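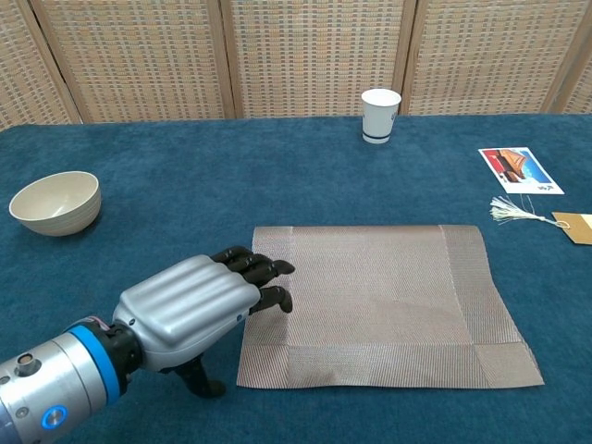 Keeping a hand in working order

Posted 08/03/2023

I've been bugging the technician at the Sesov workshop for an interview since April, and she finally said yes on the condition that I leave her name out and let her keep working while we talked. Fine by me! I got a stool, a cold coffee and a very good view of her robot hand going after a woven placemat.

The hand is the one everybody at Sesov calls the Wivura, and it lives on the end of a silver arm with a blue ring near the wrist. Her job is looking after it. She doesn't write the software (a different group does that, under the name Ranen) and she doesn't build the parts, which come from a supplier called Boateng. She's the one in the middle who gets the message saying the thumb is acting weird again.

"It's usually the thumb," she told me. "People look at the fingers because there are more of them and they do the showy part. But if the thumb is off by a hair, you get a hand that pats things and never picks them up."

I asked what a normal morning looks like, and she laughed and said it looks like staring. Before she switches anything on, she has the table laid out and the hand parked over the cloth, and she just looks at it from the side. Are the fingers resting at the same curl as yesterday? Is anything hanging lower than it should?

"I want them a little bent, kind of lazy," she said. "If one is sticking out straight while the others are relaxed, I already know what I'm doing until lunch."

Then come the screws. There's a line of small dark ones along the bottom of the silver shell, down by the wrist, and she goes over them with a hand driver. No power tools. She was firm about that, having once stripped a head and spent an afternoon getting it out. She tightens until she feels it stop and then leaves it alone — her phrase was "snug like a jar you plan to open again."

The cables are what she fusses over most. The pink and white ones at the top of the wrist have to have enough slack for the joint to turn, and she turns it by hand through its whole range with the power off, watching the bundle the entire time. If it pulls tight at one end she re-dresses it. If it bulges at the other, same thing. I asked how much slack is right and she held her finger and thumb apart and said "that." So there you go.

Why a placemat?

I'd expected her to check the hand with something solid, a block or a ball maybe. She does own a block. She says it's too polite.

"A block tells you the hand closes. Great, it closes. A placemat tells you whether the fingertips and the thumb meet where you think they meet, and how close to the table you're really getting. It's thin and it bends. If I'm too high I get air, and if I'm too low I'm pushing on the table through the felt, and the wrist doesn't enjoy that."

So the setup goes like this. She brings the fingers to the left edge of the mat, stops them just short of it, and crouches until her eyes are level with the cloth (she apologized for her knees, loudly). She adjusts the height in the settings, saves it, and tries again. Then she lets the fingers come down on the mat with the thumb underneath the palm and watches what the edge does. What she wants is for the woven part to curl up between them without the whole mat sliding away across the table.

The felt helps with that, she says. She tried a bare tabletop early on and the mat skated all over. The felt has its own problem, though. It sheds, and the fuzz gets into the finger joints, so she cleans those with a dry brush. I asked about compressed air and got a look.

"You're blowing it further in. Dry brush, from the knuckle toward the tip, and wipe the tip."

The other stuff on the table stays put between runs: the bowl, the paper cup, the postcard, the tassel with its tag. She has me trained now, I caught myself sitting on my hands so I wouldn't straighten the card.

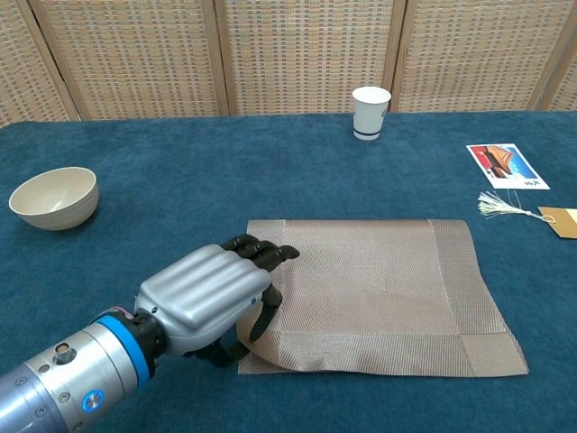
When it goes wrong

She keeps a notebook, paper, with a coffee ring on the cover, and she let me read a couple of pages. Most entries are dull in the way good maintenance notes should be. "Thumb late on close." "Re-zeroed." "Thumb late again, see above."

The late thumb was the big repair this year. The hand would close, the fingers would arrive, and the thumb would turn up afterward. She blamed the software, Ranen blamed the thumb, and this went on for two weeks. "I was wrong to wait," she said. "I should've opened it on day one." When she did take it apart, a joint pin had worn enough to wobble. The new one took two hours to fit, most of it spent getting the shell off without tugging the cables, and then she had to set the zero position over again.

She has a rule now that after about 2000 closes she opens the thumb whether it's complaining or not. She looks at the pin, cleans the seat, and puts everything back in the order she photographed it coming out. "Take the picture before you touch the first screw," she said, "and take it with the lid of your screw tray in it, so you know which spot each one goes in."

I wanted to know if she ever skips the checks when things are going well. There was a pause.

"The brush, sometimes. The cables, never."

A few things she'd tell a beginner

Write down the old setting before you type in a new one. Change one thing, run it, look. She keeps two spare pins in a labeled bag taped inside the cabinet door, and she orders another as soon as one gets used. And park the hand above the cloth when you leave for the night, with the fingers clear of everything, so tomorrow's look from the side means something.

By then the coffee was beyond saving and she wanted her stool back. She's promised to let me sit in the next time the shell comes off, provided I hold the flashlight and don't ask questions until the screws are in the tray.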